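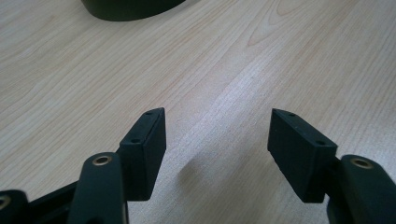 Wooden tabletop in the study room, Devero Street.

Treltadis Evening Study Program
Progress report to the Bravitz Fund, second reporting period
Prepared by Charmaine Visser, program manager
23 June 2019

Summary

The program opened its second term on schedule and is within budget. We enrolled 77 adults, all of them working toward a high school equivalency certificate or preparing to enter a community college course. Of these, 47 were still attending regularly at the end of the period. Attendance in the writing group is lower than we want, and the changes we are making are set out below. The childcare room opened late. We are asking the Fund to approve one transfer between budget lines.

Enrollment and attendance

We took registrations in person and by phone. Most learners heard of us from someone who attended the first term. The flyers we left at the clinic and the two laundromats brought in a few people. The radio announcement brought in none that we know of, and we do not plan to pay for it again.

We count a learner as attending regularly if he or she comes to at least half of the sessions in a chosen subject. The first report used a looser measure (one session in the last month of term), so the two reports should not be compared directly. Faisal Zaidi is going back through the first-term sign-in sheets to work out the figure on the new basis, and we will send it when it is done. Some of the early sheets are missing names, and for those weeks he is using the tutors' own notes.

Change of work shift is the reason people most often give for leaving. The packing plant moved a large part of its evening crew to a new schedule in April, and we lost most of one math group within two weeks. We offered those learners a morning session. It ran with a small group and will continue next term if the same tutor is available.

Math

Math is the strongest part of the program. Tomoyo Noguchi teaches two levels and has rewritten the lower-level course so that fractions come before percentages and are returned to every week. Learners take a short paper test at the start and end of each unit. In the lower level, 31 learners completed both tests for the fractions unit and almost all improved. The ones who did not had missed several sessions.

The upper level moved more slowly than planned. Algebra took two extra weeks and the geometry unit was shortened to fit. Tomoyo would like to split the upper level into two groups next term, one for people taking the test soon and one for people who need longer. This can be done with the present staff if the Pitkänen room is free on the same evenings. We have asked for it and have not had an answer yet.

Reading and writing

The reading group meets twice a week and uses newspaper articles, lease agreements, pay slips and short stories. Tsutomu Yagi leads it. Learners asked for more practice with forms, and he has added a half hour for this at the end of the second session. It is popular enough that people from the math groups stay for it.

The writing group has been harder to keep going. It met at the end of the evening, when people were tired and wanted to catch the last bus. Several learners told us they did not like having their work read out. Starting next term the group will meet first, at the opening of the evening, and written work will be returned privately with comments. We have also cut the length of the first assignments to a single paragraph — the earlier ones asked for a full page in the first week, which was too much.

Childcare

The childcare room was due to open with the term. It opened five weeks late. The inspection found that the door to the back stairs needed a different latch and that the radiator had to be covered. Both jobs are done and the room passed on the second visit. While it was closed, four learners put off enrolling. Three of them have started since.

Si-woo Jin supervises the room with one paid assistant. The number of children varies a great deal from one evening to the next. We now ask parents to tell us by noon if they will be bringing a child, and most do.

Rooms and materials

The building's heating schedule still ends an hour before our sessions do. This was raised in the first report. The landlord has agreed in writing to change it before the cold weather, and we will confirm in the next report that it has been done.

We bought one set of workbooks for each math level and a class set of dictionaries. The workbooks for the upper level arrived with an older edition mixed in, and the supplier replaced those copies at no charge. Learners may take workbooks home. Some have not come back, as expected, and we have allowed for this in next term's order.

The photocopier lease ends this fall. We are getting prices for a smaller machine. Most of our copying is single-page worksheets, and the present lease covers far more pages than we use.

Budget

Spending is on plan for tutor pay, rent and materials. Childcare is underspent because of the late opening. We ask the Fund to approve moving $1000 from the childcare line to the bus pass line for the rest of the year. Bus passes were budgeted for a smaller group and the money will run out before the end of next term without the transfer. The childcare room can run as planned on what remains.

The full statement of spending is attached separately. Receipts are held at the office and can be sent on request.

Plans for the next period

Registration for the next term opens in August. We will run the morning math session again, move the writing group to the start of the evening, and split upper-level math if the room is confirmed. We also plan to bring in a college adviser for two evenings to talk through application dates and financial aid forms. Learners who have already passed the test have asked for this, and so have several who are close to taking it.

We have one open position, a second writing tutor for two evenings a week. It has been advertised once without a suitable applicant and will be advertised again in July at the same hourly rate. Until it is filled, Tsutomu will cover both groups.

Questions about this report can be sent to Charmaine Visser at the program office. Questions about attendance records should go to Faisal Zaidi.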